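Been using the Guseo rice cooker for two months now, so I'm doing a short thread on it. I bought it with my own money. Nothing here is sponsored.

It's the small one. It's rated at 500 watts and makes enough for two adults plus lunch the next day. If you feed more people than that, get the bigger model.

White rice takes 30 minutes from the time you press the switch. Brown rice takes longer, and I let it sit with the lid on after it clicks over.

Rinse your rice first. I skipped it the first week and got starchy foam all over the counter. It comes out of the steam vent and dries like glue.

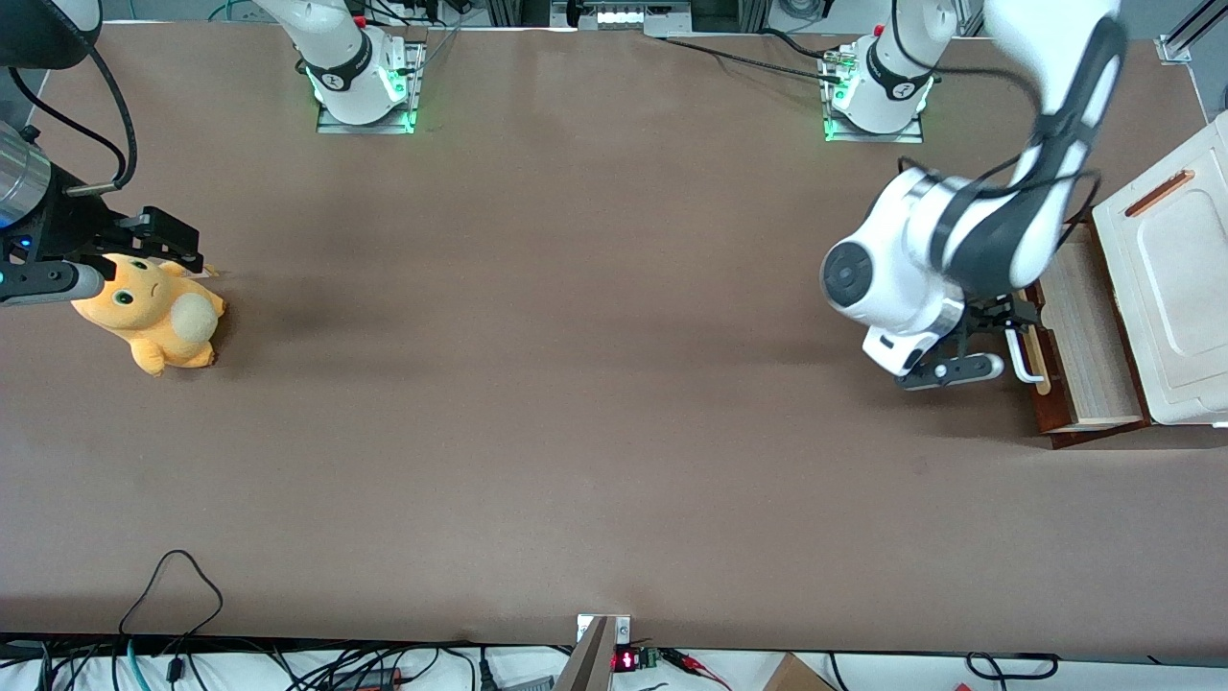 Photo: Kauppinen

The steamer tray is the part I use most. Broccoli, dumplings, frozen green beans. Put it in for the last stretch of cooking or the vegetables go gray.

Eggs work too. I set them on the tray over the rice and they peel fine after a few minutes in cold water.

What I don't like: the cord is short. Mine has to sit right next to the outlet, under the cabinet, and I pull it forward every time so the steam doesn't hit the wood.

The measuring cup is smaller than a regular US cup. The lines inside the pot go by their cup, so don't lose it. I keep mine in the rice bag.

Cleaning is easy. The inner pot and tray go in the sink. Wipe the heating plate once it's cool – a stray grain under the pot will scorch and smell up the kitchen.

No nonstick flaking so far. I only use the plastic paddle that came with it, and I don't scrub the pot with anything rough.

Somebody asked how it compares to the old Drastemness I had. That one browned the bottom layer every time. This one does it only if I leave it on warm through the evening.

I got mine at the kitchen store in Clononville. They had both sizes on the shelf, and the spare inner pots were one aisle over.

Next I'm trying oatmeal in it. Will add to this thread in July if it goes well.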